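Thursday, evening

Back on the desktop tower all day. Got in at eight and the arm had lost its home position overnight again, so the first hour went on that. I've stopped writing it up as a fault and just put it in the start-up list.

The plan was to compare the two ways of choosing a grasp on the same PC. Method one is the old one: the camera looks once from high up, builds the whole map of the case, and every pick is planned from that single map. Method two looks again from close range before each pick and only trusts what it sees within 40 mm of the target. I've been calling it "second look" in the notes, and the Vornow people have started using the name too, so I suppose it stays.

We have 679 logged attempts from the winter runs with method one. Most of the failures are cables. The planner sees a gap, sends the fingers into it, and a wire that was lying flat in the map is standing up by then, usually due to the pick before. The force limit trips and the arm backs out. It doesn't damage anything but it costs time, and after a few of those the map is no use at all.

Started method two after lunch. Side panel off and laid down next to the case, gripper over the board.
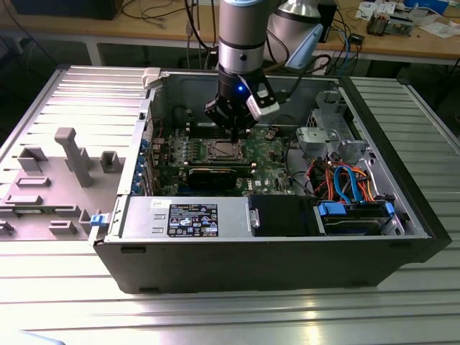
*Gripper above the motherboard, side panel off, loom still in.*

The close look is slow. I knew it would be, but sitting beside it is different from reading the timings. It comes down, stops, takes the depth image, thinks, moves a little, takes another. Method one would have had its fingers on something by then. Against that, I only had to press the stop button once all afternoon, and that was my own mistake with the speed setting.

The area by the drive cage is still the worst. The coloured wires loop over the board there and the SATA cables come down near them, and the depth image gives nonsense wherever they cross. The planner marked most of that corner as unknown and refused to go in. I'd call that correct behaviour. Method one would have gone in. For the paper I need to decide whether a refusal counts as a failure or gets its own column. Troltell count it as a failure in their scoring, and if we do it differently the numbers can't be put side by side. I'm leaning towards giving both figures and letting the reader sort it out.

Tried the expansion card at three. The segmentation found the edges well enough, but it keeps joining the cooler to the board underneath when the light comes in low. Pulled the blind down and ran it again and it was fine. Not happy with that as a fix. It needs to work with the blind up. I'll collect more images with bad light and retrain, probably 600 if I can get the turntable for a morning, and see whether the edge comes back.

Also checked the hand-eye calibration, as I'd had a suspicion since Monday. It had drifted by 2 mm. That's enough to matter for the small latches and not enough to notice on anything bigger, and it means some of this week's runs are doubtful. I've marked them in the sheet and won't use them in the averages. Annoying, but better found now than after we'd sent it off.

Lukeo is still dropping frames when both arms are publishing at once. I ran with the second arm idle and had no trouble. Wrote to the Org list about it and had no answer by the time I left.

What I think so far: the second look helps a lot where there are cables and hardly at all elsewhere. For screws and anything flat on the board it only adds waiting. So the sensible thing may be to switch between them, high map by default and close look when the map's confidence drops. It's a dull result but a useful one, and it would be easy for somebody else to copy. I need a proper threshold for the switch and at the moment I'm picking it by eye.

Tomorrow: recalibrate before anything else. Repeat the afternoon set with the blind up. Order more fingertip pads, we're on the last pair. Ask about the turntable.

Home by seven. Tired, back aches from leaning over the bench. Soup.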